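4.2 Cable routing and hand mounting

The Zumari cell consists of one arm, a multi-fingered hand and the Kundanov control box. The cables run along the outside of the arm. In the first layout they were tied at every joint, and the hand connector pulled loose after 20 cycles at full wrist rotation. We removed the two ties nearest the wrist and left a free loop instead. Strain at the connector was then low enough to continue.
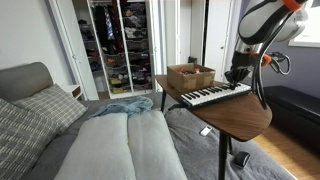

The keyboard task was kept as the standard check after each change to the wiring. The hand is lowered with the fingers pointing down until the tips touch the keys, then held for 30 seconds. Finger drift is read from the joint log – anything over the limit in Appendix B means the hand has to be re-zeroed.

4.3 Maintenance

Mounting bolts are checked every 60 hours of running time. The arm is powered down at the Kundanov box first. The log stood at 788 cycles at the end of September, with one connector replaced and no bolts found loose.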